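Questions we hear a lot at the Groltwood Bat Project

Do I need any experience to join a roost count?
None at all! Most of our counters had never knowingly seen a bat before their first evening with us, and Fadi Rizk, who runs the Dinton counts, will happily stand beside you until you feel at home. Bring a warm layer, a folding chair and a little patience – the bats keep their own hours.

I think there are bats in my roof. Are they doing any harm?
Very rarely. They don't chew wires or gather nesting material, and a summer colony will usually move on by itself once the young can fly.
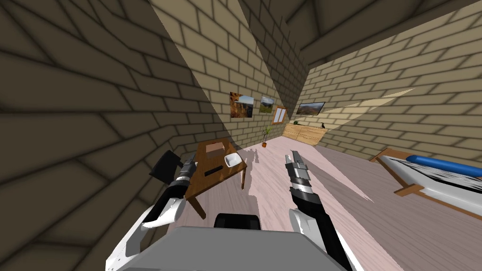
Where should I look for signs of them?
Start outside at dusk and watch the eaves, then look for small dry droppings on sills and ledges. Indoors, a peaked ceiling with a dark beam running up into shadow, like the one over these brick walls, is the sort of spot I'd check first, and a pale plank floor makes droppings far easier to notice. Please don't handle a bat with bare hands.

When do the counts begin?
We plan the routes in February and send dates to everyone on our list. Walks are limited to 20 people, so do write early.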